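Packing snacks by the bagful at Warkia

The woman who runs the snack bag service at Warkia does most of her thinking on a Friday, when the orders for the following week have closed. She started with 19 customers, all of them on the same street. She now sends out 250 bags a month to offices, walking clubs and a couple of village halls.

“I never meant it to be a business,” she says. “I was making up bags for a coach trip and people asked where they could get one. I said they could get one from me, and that was that.”

The unit is a single room at the back of the Plorko building, with shelving down one side and a sink she says she could do without. Biscuits and crackers go on the lower shelves, sweets and dried fruit above them. Crisps have a shelf to themselves – they take up more space than anything else she buys and they weigh next to nothing.

She used to send everything in cardboard boxes. The boxes cost less but customers threw them away, and a few complained that they were awkward to carry on a bus. In April she changed to fabric bags from Sarantis and ordered 1000 of them in one go.

“I had a bad night after I placed that order,” she says. “Then 1010 turned up, so I had even more bags to worry about. They've been fine. People bring them back to be filled again, which I hadn't planned for, and I knock a bit off the price when they do.”

Choosing the colour took longer than choosing the supplier. She wanted something that would not show marks and settled on green after trying a cream one at home for a fortnight. The cream one now holds clothes pegs.

How to fill a bag

Her method has changed since the boxes. A box holds its shape whatever is put in it, but a bag has to be built up from the bottom. Tins and jars go in first if there are any, then the flat packets of biscuits, stood on their edges. Anything that crushes goes in last.

“I tried doing it neatly, all in rows,” she says. “By the time someone has carried it home the rows have gone. So now I get the weight right at the bottom and let the top be a bit of a muddle. People like to have a rummage.”

She does like some colour at the opening, and will swap a packet or two to get it. A bag with only dark wrappers on top looks half empty to her, even when it is full to the brim.
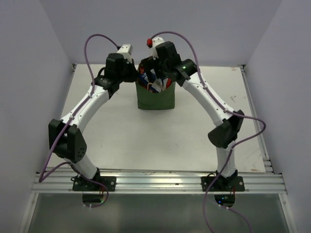 What comes next

A larger order from Bondilach is due before the summer, and she is working out whether the shelves will cope. She would also like a smaller bag for children, with less sugar in it, though she has yet to find a cereal bar she is happy with.

“I've tasted a lot of them,” she says. “Most of them are like eating a doormat. I'll keep going until I find one.”

Orders for the week close at noon on Friday.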